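Ticket 938
Subject: Wireless drops out upstairs, comes back by itself
Opened by: Lowri Griffiths
Assigned to: Delali Owusu
Location: Okholm building, second floor
Status: Closed

Lowri Griffiths, first report
The wireless on the second floor stops working several times a day. The laptop still shows full signal bars, but pages don't load and the phone app for the front desk goes gray. After a while it comes back without me doing anything. It started in November. Before that we had no trouble up here. The first floor seems to be fine. I have restarted my laptop and forgotten and rejoined the network, and neither helped.

Delali Owusu
Thanks. A few questions. Does it happen to everyone upstairs at the same moment, or to one person at a time? Are wired machines affected? Next time it drops, please open the network settings before it recovers and send me the IP address and the router address shown there.

Lowri Griffiths
One person at a time, as far as I can tell. Bronisława was on a call yesterday at 2:15 when mine went, and hers was fine. Hers went later. Prys has a cable and has had no trouble all week. I will send the addresses when I catch it.

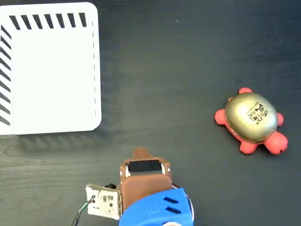 Delali Owusu
One at a time makes me doubt the access point itself. If the radio were failing, everybody connected to it would go together. I looked at the Sikine controller and the second floor unit has not rebooted since it was installed. Signal and noise both look normal. I have moved it to a different channel anyway, to rule out the neighbors.

Bronisława Domański
Adding to this since I have the same problem. The channel change made no difference. Mine dropped at 9:40 and again before lunch. When it is down I can't reach the printer either, so it isn't only the internet.

Delali Owusu
Useful, thank you. Not being able to reach the printer means the laptop has lost its place on the local network, and the line from the provider is probably fine. I have canceled the call I had open with them.

Lowri Griffiths
Caught it. While it was down my address ended in 242 and the router address was one I haven't seen before. When it came back the router address was the usual one. I wrote both down and left the note on your desk. The subnet mask looked the same both times.

Delali Owusu
Got the note. Our address pool stops well short of 242, so that address did not come from our server. Something else in the building is handing out addresses, and whichever device answers first wins. That would fit with it hitting one person at a time.

Checks done so far:
Access point uptime and logs: normal
Channel change: no effect
Wired desks: not affected (Prys's machine has a fixed address, so this proves less than I thought)
Provider line: no errors
Address lease from the unknown device: 10 minutes, ours is a full day

The short lease explains why it recovers. The laptop asks again and usually gets the right server the second time.

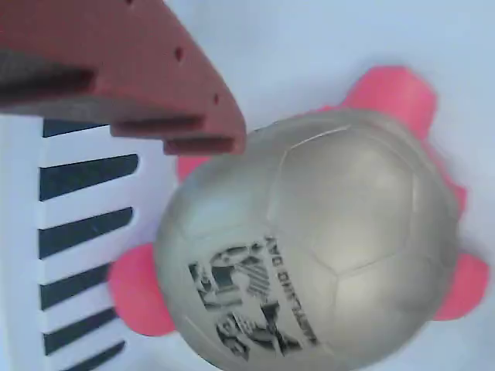 Attachment 2: ball next to striped piece

Delali Owusu
I looked up the hardware address of the unknown device and traced it through the switch. It is on port 20, which is labeled as a spare. Does anyone know what is plugged into the wall socket by the supply closet?

Prys Wynne
There is an old Nokero router on the top shelf in there. Elin used it when the printer was on its own network. I think the power strip was turned back on when the shelves were rearranged. I didn't know it was still connected to anything.

Elin Llewellyn
Yes, that one is mine. It was meant to be retired when the printer moved over. Nothing depends on it. Please go ahead and unplug it.

Delali Owusu
Unplugged at 4:30, both the power and the network cable. I have disabled port 20 and turned on DHCP snooping on the switch, so replies from any unapproved device will be dropped. Anyone upstairs who is still offline should turn wireless off and on once. Please leave the ticket open until Saturday and tell me if it drops again.

Bronisława Domański
No drops for me since then. Calls have been fine.

Lowri Griffiths
Same here. The front desk app has stayed connected too. OK to close.

Delali Owusu
Closing. Cause was a second DHCP server (the old router in the supply closet). The access point is back on its original channel. Elin, the router is in the recycling box under my desk if you want to wipe the settings first - the reset button is on the back.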